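Caring for a Matte Worktop or Table

Home > Kitchen and Workroom > Surfaces

Last updated May 19, 2019

Matte surfaces in pale colors hide fingerprints well, and they don't throw glare back at you from the ceiling light. They do show grease, and they show the marks of bad cleaning even more. Most of the trouble people write to us about comes from too much product and too rough a cloth.

Everyday cleaning

Clear everything off first. Wiping around the toaster leaves a line at its feet, and after a few months that line is hard to shift.

Brush or vacuum up crumbs and grit before any water goes on. Grit under a damp cloth is what puts the fine scratches in a smooth top.

Mix a few drops of dish soap into a bowl of warm water. Wring the cloth out until it no longer drips. Wipe in long, straight strokes from the back edge to the front, overlapping each one a little. Rinse the cloth, go over the top again with plain water, then dry it with a clean towel. If you skip the drying you will get streaks, especially with hard water.

What to keep away from it

Scouring powder, steel wool and the green side of a sponge will polish a matte finish. The shiny patch that results can't be put back to matte at home. Melamine sponges do the same thing, only slower. Furniture polish and anything with wax in it leaves a film that grabs dust.

Bleach is best left in the laundry room. If you have to use it on a stain, test it on the underside first and rinse well.

Stains

Coffee and tea: lay a cloth soaked in warm soapy water over the mark for ten minutes, then wipe. Repeat before trying anything stronger.

Grease: undiluted dish soap on a fingertip, rubbed in lightly, then rinsed twice.

Ballpoint: rubbing alcohol on a cotton swab. Work from the outside of the mark inward and change swabs as they pick up ink.

Glue and label residue: warm it with a hair dryer on low and roll it off with your thumb. A plastic scraper is fine. A metal one is not, even held flat.

Sanding out a scratch is for solid tops only. If yours is solid and the maker allows it, use 2,000 grit paper, wet, with very light pressure. Don't go down to 80 grit on a finished top for any reason. On a coated or laminated one, leave the scratch alone.

Check it from the side

Looking straight down, you will miss half of what is left behind. Get low and look across the top toward the light. Specks, dried drips and soap film stand out in the shaded parts — the bright patch in the middle tends to wash them out. Move to the other side and look again before you put things back.

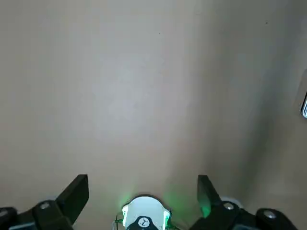 A pale matte top with one dark speck toward the upper right.

A single speck may be a crumb or it may be stuck down. Try a dry fingertip first. If it stays put, wet it, wait a minute and wipe again. Scratching at it with a nail or knife is how small marks turn into bigger ones.

Putting things back

Wait until the top is fully dry. Stick felt pads under anything that gets dragged, and replace them when they go flat. We go over all of ours each September, along with the chair legs.

See also: Washing and Storing Cleaning Cloths; Rings and Heat Marks on Wood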